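Vigil and march stewards' safety checklist – Drumcombe to Rodport quay
Checked by Reto Moser, 13th December. Comments follow each item.

1. Route walked end to end
Done. The pavement outside the Strebel yard is still dug up, so the column goes on the road side there. Barriers were promised in May and have not come.

2. Numbers agreed with police liaison
Done. Up to 3000 expected. The letter from the council has the old start time on it and needs correcting.

3. Access for ambulances
Part done. The lane behind the chapel is clear. The quay gate was locked when I got there and I have no name for the keyholder.

4. Stewards briefed
Not done. We have seven signed up for the gate and need more. Nobody under 18 on the gate line.

5. Sit-down area marked
Done, in chalk. Will need doing again if it rains. Keep the lorry entrance side free until the clergy have finished prayers. 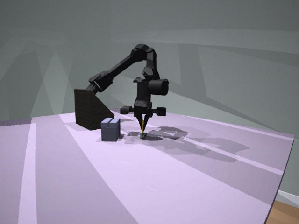
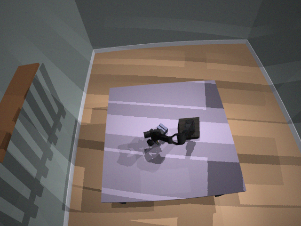 6. Candles and naked flame
Jars only, no loose candles. Sand buckets at both ends of the sit-down area. The wind off the water was strong at the gate – consider battery lights for the children.

7. Sound system
Tested at low volume. Cable crosses the footpath by the bus shelter and must be taped or covered. Wesura security asked us to keep speakers off their fence. Agreed.

8. First aid
2 posts, one at the chapel and one at the quay. The quay post has no blankets. Tea urn to be moved away from the stretcher.

9. Arrest and legal support
Cards printed, phone number checked and answered. Anyone who means to stay in the gateway after a police warning should give their name to a steward first. Please write clearly – last time half the list could not be read.

10. Dispersal
Coaches leave from the Drumcombe side only. Still waiting to hear whether the last one can be held back.

Items 3, 4 and 10 to be looked at again before we set off.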